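About Surport

We teach robots everyday jobs by doing the jobs ourselves, through the robot's own arms.

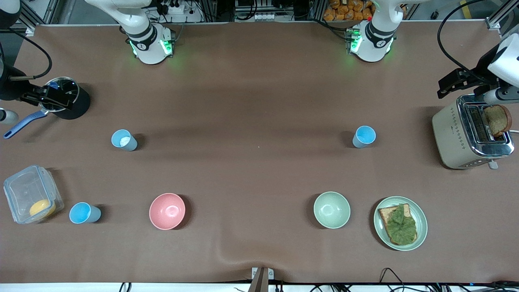

Breakfast practice: saucepan in one gripper, toaster under the other.

Surport began when Alžběta Šťastný spent a whole July trying to write code for buttering bread, gave up and built a pair of hand controls instead. She moved, the robot moved with her, and by teatime it had a slice on a plate. We've been hooked ever since!

Our kitchen bench is still where most people start. An operator steers both arms through a task from beginning to end (pans, bowls, toast and lettuce, whatever's on the list) and every movement is saved so the robot can learn from it. We've recorded almost 2,000 runs so far, and 489 of those are toast. Toast is harder than it sounds. It tips, it crumbles, and a gripper has no idea how hard it's squeezing until somebody patient shows it.

New operators train for 3 weeks on Wava, our practice set-up, before they move to the main bench. You don't need an engineering background. Some of our steadiest hands came from bakeries and hair salons, and we love watching what they bring to it.

Come and have a go at the controls on an open afternoon, from 2 pm.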